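ok thread on what went wrong with the handheld grippers, since people keep asking. posting between other things so excuse the mess

July 10, 2025

short version: left gripper stopped reporting its opening width partway thru a run of bin pickups. Video fine. Position fine. Width number just froze. We kept going for 3 more bins before anyone looked at the plot

long version. Task is simple on paper. Clear bin, household junk in it, two grippers, one per hand. Pick things out, put them down, put them back. The recording goes to Cuvix (our logging box, the name is older than me on this project) and gets checked at the end of the day. End of the day is the problem, will get to that

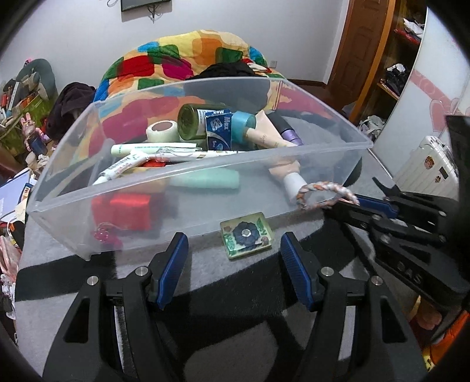 both grippers at the bin, rope ring on the corner, glass bottle at the back

what the freeze looks like in the data: jaws close on a tube in the video, width says wide open. Jaws let go, still wide open. A policy trained on that learns that you pick up hand cream by hovering near it

and no error. None. Cuvix checks that a number arrives, doesn't check that the number ever changes. So a dead sensor repeating its last value looks super healthy. Green light the whole time. I wrote that check btw so this one's on me

first guess was the battery. Swapped it. Same thing
second guess was the firmware we got from Prudier in February. Rolled back, wasted most of a morning, same thing
third guess was the cable and yep

the sensor lead runs past the pivot. Open the jaws all the way and it gets a tiny tug. Do that enough times and the connector walks out of its socket. Not all the way out – just enough to lose signal when your wrist is turned in. Straighten the wrist and it's back. So of course on the bench, sitting flat, it passed every test I had

wiggled it by hand while watching the live plot and there it was. Flat line, jump, flat line. Should of done that first

things that make it worse: wide stuff. Bottles, boxes, anything where you open to the max. Things that barely bother it: pens, skinny tubes. Which is why the small item runs looked clean and we figured the hardware was ok
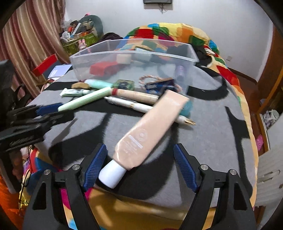 anyway 6 sessions pulled from the set. Probably some of those are usable if you cut them at the right spot but I don't trust the cut points. If the value can freeze and come back, then "it moved later" proves nothing about the middle. Flagged, not deleted. They're sitting in the Ikari folder with a big note on top, please do NOT train on them

someone asked is it a safety thing. With a handheld, not really, a person is squeezing the trigger and can see what they're doing. But the same sensor and same connector are on the Arruda arm and there it matters a lot. Arm thinks the jaws are open, jaws are closed on glass, controller keeps commanding. So the arm is off until the leads get redone. Yes I know about the demo. Still off

fixes so far
– lead rerouted with a slack loop, dab of glue on the connector
– Cuvix now complains if width hasn't changed in 2 minutes while the gripper is moving
– open all the way, close all the way, wrist turned in, before every session. Look at the plot. With your eyes
– end of day check is now a check after each bin

the alarm is too twitchy rn, goes off if you stop to rearrange the bin with the grippers still in your hands. Leaving it twitchy for the moment

also checked the right gripper. Connector was halfway out on that one too. Hadn't dropped any data yet that I can find, still looking thru the older logs

if you have the same leads, pull the cover and go look. Will post the reroute photos once teh glue sets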